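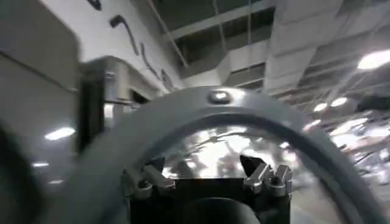 文 / Gheorghița Mihăilă
发布于 2023年3月29日 · Lellov 项目页 · 常见问题

自从上个月把 Lellov 的进展贴到工坊的公告栏,我收到的问题比过去整个冬天都多,有的问得很细,有的就一句"能卖我一台吗"。一封一封回实在回不过来,干脆攒到这一页。以后有新问题我就往后加,顺序比较乱,大家用浏览器搜关键词吧。

Lellov 到底是个什么东西?

一台双臂机器人,目前只学一件事:跟滚筒烘干机打交道。开门、把衣服放进去、关门,以后还有把衣服拿出来。它在 Drarnisside 共享工坊里长大,手臂的外壳是白的,手是我们自己做的金属夹爪,手指上有黑色的指垫。名字是 Virgil 起的,问他什么意思他也说不清,叫着叫着就顺口了。

为什么偏偏选烘干机?洗衣机不行吗?

最早我想做的是叠衣服!真的,第一版计划书里写的全是叠衣服。后来看了一堆别人做的东西,又自己在桌上拿毛巾试了一阵,发现我连"把毛巾抓起来"都做得磕磕绊绊,叠就别想了。烘干机这边动作要大一些,门、门框、滚筒这些东西的位置也固定,出了错容易看出错在哪里。再一个很俗的理由:我讨厌弯腰掏烘干机。家里那台放得低,每次袜子都贴在最里面,我得把半个肩膀伸进去,你们懂的。

洗衣机以后想试,不过湿衣服太沉,现在的手腕扛不扛得住我心里没底。

练习用的是哪台机器?

贴着"智慧烘1号"标签的那台,前开门,深灰色,门是圆的。我们定下就用它,中途不换,这样昨天录的数据今天还能接着用。有人建议我们多找几台不同型号的一起练,道理我都懂,可是我连一台都还没练明白呢,先让我把这一台做顺。

顺便回答 Octavian 的问题(他问过我好几遍了,这次写下来就不许再问啦):不会改装烘干机。不贴定位码,不加把手,门上也不装磁铁。我们给自己立的规矩就是机器保持原样,机器人来适应它。

门是怎么开的?听起来很简单啊。

我当初也觉得简单!开门拆开来看是好几件事:找到门在哪儿,让门弹开,手指伸进门和机身之间的缝,再把门沿着弧线拉出来。前面几步靠慢慢调参数都能磨出来,最烦人的是最后那条弧线。门是绕着铰链转的,手要是直直地往后拉,拉到一半就跟铰链较上劲了,手指打滑,手臂发抖,电机开始嗡嗡叫,我在旁边跟着手心冒汗。

后来的办法是让手臂"软"一点。抓住门圈以后把刚度降下来,只给一个大致的方向,剩下的让门自己带着手走。控制器用的是 Prerkley,里面本来就有柔顺模式,文档写得比较简略,参数名也起得莫名其妙,我对着源码看了好几个晚上才弄明白哪个是哪个。想抄作业的话,先把旋转方向的刚度降下来,平移方向的可以留高一些。我一开始搞反了,门是开了,手腕扭得像拧抹布。

一只手夹着门的时候,另一只手干什么?

大部分时候在等。这句话听着很没出息,可是两只手同时动起来以后麻烦会翻着跟头往上涨,所以我让它们轮流。右手管门,左手管篮子和衣服,门没到位之前左手就在篮子附近候着。

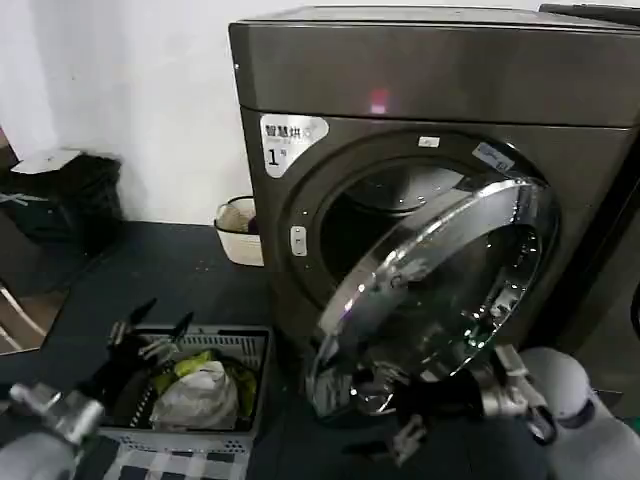
轮流干活有个明显的坏处,就是慢。Ruxandra(我妹妹,也是工坊里唯一敢当面笑话这台机器人的人)看完一整轮,问我是不是卡住了。没有卡住,它在想。好吧,它也没有在想,它在等我写的一个超时结束。那个超时我设得很保守,现在已经缩短了一些,以后还会再缩。

等门开到位这件事,我们靠的是关节角度加上相机一起判断。光看关节角度会被骗,手指滑脱的时候手臂照样走完全程,数字漂漂亮亮,门还在原地。

为什么手腕上要装相机?头上那个不够吗?

不够。头上的相机看全局挺好,篮子在哪、门开没开、机器在哪边,一眼就有。可手一伸到门边,或者往滚筒里探,头上的相机就只能看见自己的胳膊了。手腕上的小相机跟着手走,手到哪儿它看到哪儿。

代价是画面会糊。手一快就糊,灯光再一反射,金属圈上一大片白,算法就开始胡说八道。我试过几种对付的法子:

把曝光时间锁短。管用,但是画面暗,噪点多,后面要再处理。
让手在关键位置停一下再看。最土,也最稳,我们现在主要就靠这个。
训练的时候故意塞一批糊的图进去。Virgil 力主的,效果比我预想的好,我请他喝了咖啡。

偏振片有人推荐过,我买了,还没装,小盒子一直在我抽屉里。

手指是买的还是自己做的?

自己做的。夹爪本体里的电机是从 Olteanu 买的,手指、连杆和指垫都是在工坊里一点点改出来的,到现在这一版是第 17 版。前面那些版本我都留着,装在一个鞋盒里,有几根长得相当难看。

改来改去主要改的是指尖。太宽了伸不进门缝,太窄了夹衣服的时候只揪住一个小角,提起来就掉。指垫也换过好几种,有的粘手(是真的粘,衣服放下去了手指还舍不得松),有的滑得跟抹了油一样。现在这种算是个折中,夹硬的门圈不打滑,夹布料也凑合。薄的化纤衣服还是会出状况,我看见运动背心就头疼。

要是你也打算自己做,给你一个忠告:螺丝头别藏起来。我有一版为了好看把螺丝全埋在里面,结果每次换指垫都要把整只手拆下来,换了几回以后我就把那版扔进鞋盒了。现在螺丝都在外面,难看就难看吧。

花了多少钱?

这个问题最多人问,我也最不想答,因为账记得一塌糊涂。手臂是工坊从一个结束的项目里接过来的二手货,不算在我头上。我自己掏腰包的部分,光是手指这一块,材料、螺丝、指垫、试错做废的,加起来大约 400 欧。相机和线另算,线比你想的贵,尤其是那种能跟着手腕反复弯折的线。便宜的线我也用过,弯着弯着里面就断了,外皮还好好的,查了我整整一个下午,还以为是驱动有问题。

成功率有多高?

要看你怎么算成功。我自己的标准是:门打开,篮子里的衣服全进滚筒,门关上,中间我没有伸手帮忙。按这个标准,我不敢报一个数字给你,最近换了指垫,前后的记录放在一起算没什么意义。

能报的是录了多少。到写这一页为止,练习日志里有 409 条记录,包括那些手臂刚动一下就被我按了急停的。日志里每条都有备注,备注的质量取决于我当时的心情,有的写了一大段,有的就写着"唉"。Thaddäus 在帮我整理,他把"唉"归到了"原因不明"那一类,我觉得很公道。

最常见的失败是什么?

大概按烦人程度排一下,最烦的在前面。

衣服搭在门口。一只袖子进去了,另一只挂在外面,关门的时候夹住。机器人自己看不出来,它觉得已经放好了。我现在加了一步,放完以后手腕相机再看一眼门口,有东西就再推一下。推的动作很粗鲁,像赶人上末班地铁。

夹起来一大坨。篮子里的衣服缠在一起的时候,一夹就是一串,提到半空中开始往下掉。有时候掉回篮子里,算它走运,有时候掉在地上,那一轮就作废了,地上的东西它还不会捡。

抓到篮子。对,抓篮子边。篮子是浅灰色的,旁边搭着衣服的时候,它分不清哪里是布哪里是塑料,然后整个篮子就跟着手走了。第一次发生的时候我笑得忘了按急停。

白色的东西。白衣服和白塑料袋对它来说差不多一个样,皱起来更像。Octavian 说干脆规定篮子里不许出现塑料袋,可是真实的洗衣篮里什么都有啊,我家的还出现过一把勺子。

安全吗?旁边有人怎么办?

急停按钮一直在我手边,机器人通电的时候我不离开,这条没得商量。速度和力都限得很低,撞到东西会停。话说回来,低速的金属手指夹到人一样疼,我被夹过虎口,青了好些天。所以它动的时候别人都站远一点,想看的话站我这边看。小朋友来参观的时候我们就只给它摆姿势,不让它干活。

另外,烘干机我们只拿来练开关门和放取,不启动。什么时候让它自己按启动?等我睡觉前不再为它担心的时候吧。

跟它说话它听得懂吗?

听不懂。有人给我发过很长的邮件讲该怎么接语音,谢谢你,我认真读了,放在以后再说的文件夹里。现在启动一轮要在笔记本上敲一行命令,我觉得挺好的,起码它不会因为我跟 Virgil 聊天就自己动起来。

没有机器人背景,能参与吗?

能啊!我自己原来是修缝纫机的,编程是边做边学的,到现在写代码还要开着一堆旧页面抄自己。我们现在缺的反而都是不太"机器人"的活:有人帮忙把衣服揉乱,每轮乱得不一样(我一个人揉,揉着揉着手法就固定了,机器人也跟着学精了);有人帮忙看录像写备注,写得比"唉"长一点就行;有人会缝纫的话,我想做一批指垫的布套试试。

编程方面,Virgil 管感知那一块,我管手臂动作,你对哪边感兴趣就找谁。第一次来的话至少留出 3 个小时,光是把机器人开起来、校准、让它认清楚自己的手在哪儿,就要耗掉不少时间。校准的时候别靠在放机器人的台子上。别问我怎么知道的。

图纸和代码公开吗?

手指的图纸会公开,等我把尺寸标注补齐。现在的图纸上有几处写着"差不多这么长",放出来我丢不起这个人。代码已经有一部分放在工坊的公共盘里了,工坊成员都能看,外面的朋友先写信给我。练习录像暂时不放,里面经常拍到人,要一条条剪过才行。

为什么不用现成的手?买一只不就完了?

买过,借过,也试过。现成的平行夹爪夹门圈非常稳,伸进缝里就嫌厚。五根手指的那种仿人手,我在别人的工坊里摸过一次,漂亮极了,价格也漂亮极了。而且坏一根手指要寄回去修,我没有那个耐心。自己做的坏了当天就能换,坏的样子也看得明白,是哪颗螺丝松了,哪根连杆弯了,拆开就知道。

能不能让它来我家干活?

不能……它连工坊的门槛都过不去。手臂固定在底座上,挪一次地方要重新校准,我们搬过一次,搬完以后它对着空气认认真真地开了半天门。而且你家的烘干机长得跟我们这台不一样,开门的方向可能都是反的。等哪天它能换一台机器还照样把门打开,我会在首页写得很大很大,你不会错过的。

接下来做什么?

手头正在弄的是从滚筒里往外取。放进去的时候衣服掉到哪儿都行,取出来就得找,滚筒里面又暗又反光,衣服还爱贴在后壁上。手腕相机旁边可能要加一盏小灯,加在哪里还没定,加了灯又怕反光更厉害。Ruxandra 的意见是用头灯,绑上去就完了,我准备先照她说的试。

再往后是两只手同时动。我跟 Thaddäus 说好了,12月之前要有一轮完整的双手配合,他负责催我。你要是在工坊碰到我,也可以催,带点吃的来催效果更好。

怎么联系你?

工坊公告栏上 Lellov 那张纸条下面可以留言,写上名字和怎么找你。晚上我一般都在里间,听见电机嗡嗡响就直接过来,先在门口喊一声,等我把它停下来再进。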